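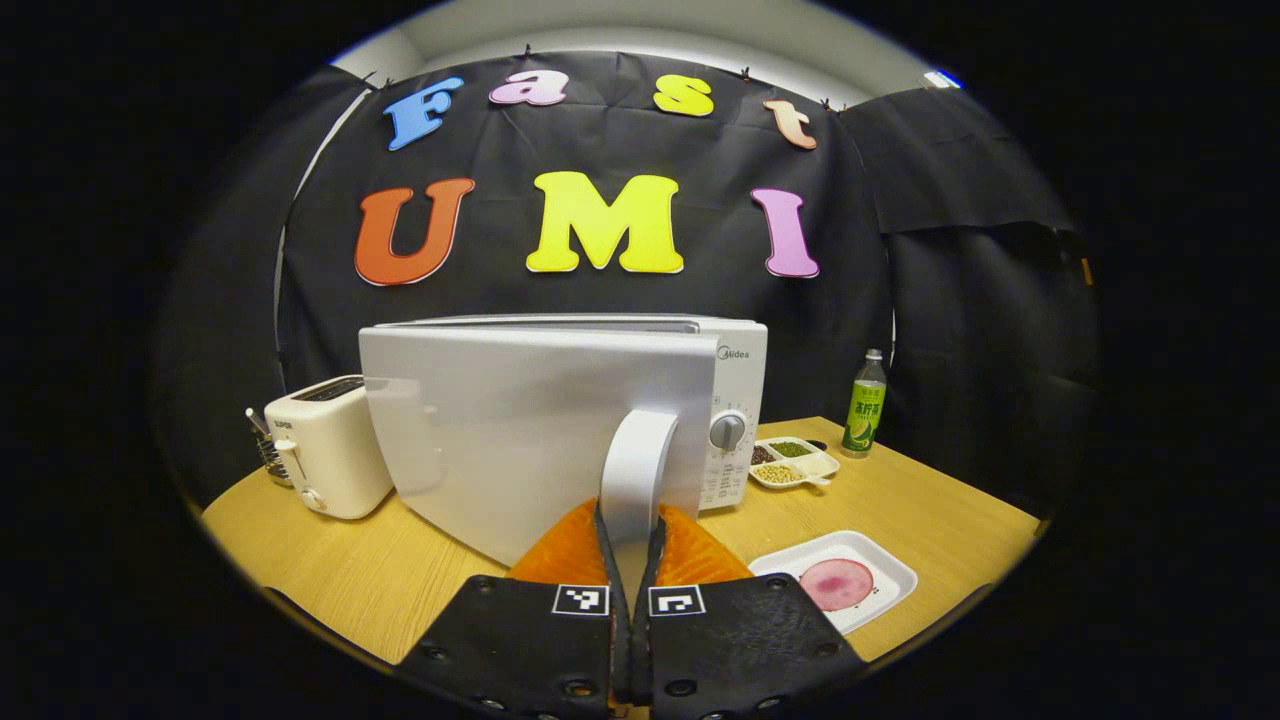
Polling Place Walk-Through Checklist, with Comments
Sosbridge Community Hall, primary election in April

Filled in by Tatu Muli, lead clerk. Read by Malathi Gounder, precinct supervisor. The checklist was written in 2016 and some points were changed after that. Please mark each point OK, FIX or N/A and write a comment if there is something to tell. Points marked FIX must be closed before 6:00 a.m. on the day of voting.

Registered voters in this precinct: 3420
Voting room: main hall, ground floor
Walk-through started: 4:15 p.m.

PART A. OUTSIDE AND ENTRANCE

A1. Street number can be read from the road. OK.

A2. "Vote Here" signs at both entrances of the parking lot. FIX.
Comment: The sign at the east entrance is standing behind a parked trailer. I called the owner and he promised to move it tonight. If he does not, we will put the sign on the corner of Rashidi Street, where drivers see it before they turn.

A3. No-campaigning line measured and marked. OK.
Comment: Bakari Waweru measured with me from the door which voters will use. Last time the measuring was done from the wrong door and one campaign table had to be moved in the middle of the morning, which made both sides angry with us. I have put chalk and also tape, as chalk does not survive rain.

A4. No campaign material inside the line. FIX.
Comment: One yard sign was in the grass near the bicycle rack. I did not remove it today, as the voting has not started and I was not sure of my right to do it. Malathi, please advise.
Answer from M. Gounder: Call the campaign office tonight and ask them to take it. If it is still there at 5:30 a.m., take it out, keep it undamaged in the storage closet and write it in the log. Do the same for every candidate, also for those you never heard of.

A5. Accessible parking spaces free and marked. OK.

A6. Ramp is firm, dry and has no objects on it. FIX.
Comment: The rubber mat at the bottom of the ramp is curling up on the left side. My foot caught on it. A wheelchair will have a problem there. I propose to take the mat away completely.
Answer from M. Gounder: Agreed, take it away.

A7. Entrance door stays open without a person holding it. OK, with the hook.

A8. Lights on the path work. OK.
Comment: They are on a timer and go off at 7:00 p.m. The polls close at 8:00 p.m. Idrisa Massawe has the code for the timer and will change it.

PART B. VOTING ROOM

B1. Path for voters goes in one direction, from check-in to booth to scanner to exit. OK.

B2. Booths placed so that no one can read another voter's ballot. FIX.
Comment: Booths along the window are too close to the glass. A person standing outside on the bench could look in. We turned them with the back to the wall, but then the line to the scanner passes directly behind the voters. I am not satisfied with either arrangement. I made a drawing and left it on the check-in table.
Answer from M. Gounder: I saw your drawing. Leave them against the wall, and move the scanner closer to the exit door. The line will then turn before it comes to the booths.

B3. One accessible booth with chair, and enough room to turn a wheelchair. OK.

B4. Extension cords taped down for the whole length. FIX.
Comment: The cord for the scanner is taped only in 3 places. I was taught that it must be the whole length and I prefer this also. We need one more roll of tape.

B5. Outlets tested with the equipment plugged in. OK.
Comment: The outlet beside the stage is loose, so I covered it with tape and wrote DO NOT USE.

B6. Fire exits unlocked from inside and free. OK.

B7. Fire extinguisher inspected, tag is valid. OK.

B8. Sample ballots and voter rights posters on the wall, at a height which a seated person can read. FIX.
Comment: The posters were hung very high by a tall person. We will lower them.

B9. No pictures, names or slogans of any candidate or party in the room. OK.
Comment: There is a framed photo of the old town council in the hallway. One of the men in it is on the ballot now for county assessor. He looks much younger, but his name is printed below. I turned the photo to the wall.

PART C. EQUIPMENT AND SUPPLIES

C1. Scanner seal number same as on the delivery form. OK.
Comment: Checked by two persons, me and Tumaini Shirima, and both signed.

C2. Poll books charged and able to connect. FIX.
Comment: One poll book connects very slowly. Tumaini will bring the replacement in the morning. Paper list is printed in case of need.

C3. Provisional ballot envelopes, up to 47 in the box. OK.
Comment: The form says "enough." I asked what is enough and got the answer that the box should be full. The box is full.

C4. Pens. OK.
Comment: Please use only the black ones which came in the kit.

C5. "I Voted" stickers. OK.

C6. Language cards at the check-in table. FIX.
Comment: Spanish card is missing. The office at Drenora Avenue has more and I will pass there on my way home.

PART D. STAFF

D1. Oath forms ready to sign. OK.

D2. Breaks planned so that two clerks of different parties are always beside the ballots. FIX.
Comment: Between noon and 1:00 p.m. the plan leaves Bakari alone at the scanner. I changed his lunch with Idrisa's lunch. Both agreed.

D3. Phone numbers for county office and police by the telephone. OK.

Walk-through finished: 6:05 p.m.

Still open when I left: A2, A4, A8, B4, B8, C2, C6.

Signed: T. Muli
Seen: M. Gounder. Tape and the Spanish card are most urgent. I will be at the side door at 5:15 a.m. with the keys.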